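Setting up a paper filing system for a small office

Parts one and two of this series dealt with deciding what to keep and how long to keep it. What follows assumes you have a retention list, even a rough one, and a stack of loose paper that matches it. It describes the method we use at the Grabowska office, which holds 3,693 sheets in a single four-drawer cabinet.

What you need

A four-drawer cabinet with suspension rails
Suspension files, foolscap, with plastic tabs
Square-cut manila folders
Binder clips in two sizes, 19 mm and 32 mm
A soft pencil and a fine black pen
A bound notebook for the register

Lever arch files are left out on purpose. They take up more shelf than the paper inside them needs, and the rings tear the holes of any sheet that is taken out often. If you already own them, use them for closed years only.

Step 1. Fix the top level

Choose no more than nine main headings and give each a number. Ours are:

1 Premises
2 Suppliers
3 Customers
4 Staff
5 Tax
6 Bank
7 Insurance
8 Equipment
9 General

The headings should follow the way people ask for papers. "Where is the boiler certificate?" is a question about the building, so it goes under Premises, although the boiler is also equipment. Write down each decision of this kind on the first page of the register. Jolanta Kurek set up the first version of our list and had Equipment and Premises as one heading. It was split after a year when the section outgrew its drawer.

Heading 9 needs watching. If it holds more than one suspension file after three months, something is missing from the other eight.

Step 2. Number the files

Each file takes the main number, a stroke, and a running number: 2/1, 2/2, 2/3. Do not try to keep suppliers in alphabetical order within the section. New ones will arrive and the order will break. The register deals with the alphabet; the drawer deals only with numbers.

Never reuse a number. If 2/14 is closed, it stays closed, and the next supplier gets the next free number at the end.

Step 3. Write the register

Rule four columns: number, title, date opened, date closed. Leave a full page between sections. At the back of the book keep an alphabetical index, two letters to a page, with the file number beside each name.

A spreadsheet works as well, provided it is printed each October and the print is kept in the front of the top drawer. Nandi Xaba keeps ours in both forms. Where the two differ, the notebook is taken as correct.

Step 4. Prepare the paper

Take out staples, rubber bands and sticky notes. Bands perish and stick to the sheet, and a staple in one set will catch on the next. If a note carries anything worth keeping, copy it in pencil in the top margin and add your initials.

Sort each set with the newest sheet at the front. Knock the edges square on the desk, long side first, then short side. Sets of up to 20 sheets take a 19 mm clip; above that, use 32 mm. A set too thick for the larger clip should be divided by year.

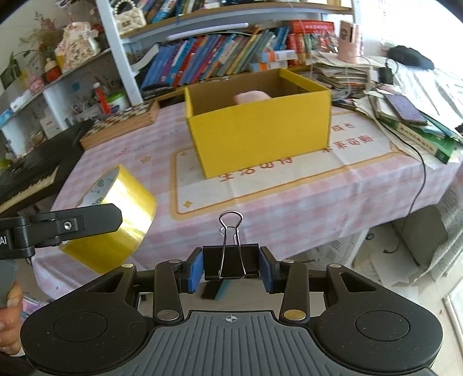

Put the clip on the top left corner, at a right angle to the short edge, then fold both handles flat against the paper. With the handles up, the set will not hang straight in the folder and neighbouring files ride up over it. Alternate the position slightly from one set to the next – a thumb's width is enough – so that the thickness does not build up at one point.

Thermal receipts fade. Photocopy them on the day they come in and clip the receipt behind the copy.

Step 5. Load the drawers

Fill from the bottom drawer up. A cabinet with a full top drawer and empty ones below can tip when the drawer is pulled right out, and many older cabinets have no interlock to prevent two being opened at once.

Allow 700 sheets to a drawer at first, and treat 1,397 as the upper limit for the type of cabinet we use. Past that point the files cannot be parted with one hand and people begin leaving papers on top. Tabs go on the front flap, all in the same position. Staggered tabs look clear on the first day and lose their order as soon as a file is added in the middle.

Step 6. Control what leaves

Cut card into strips the height of a folder. When a file is taken out, a strip goes in its place with the file number, the name of the borrower and the date in pencil. At the Treltton office, Zdzisław Domański allows a whole file to be removed but never a single sheet, and we have since taken up the same rule.

Step 7. Yearly closing

Once a year, go through the register from the first page. For each file past its date, enter the closing date, tie the folder with cotton tape and move it to a storage box. Number the boxes in one run from 100 upwards, which keeps them from being confused with file numbers. Write the box number in the margin of the register beside the entry.

Boxes are kept off the floor and away from outside walls. Destruction dates go on the short end, facing out, in letters large enough to read from the door.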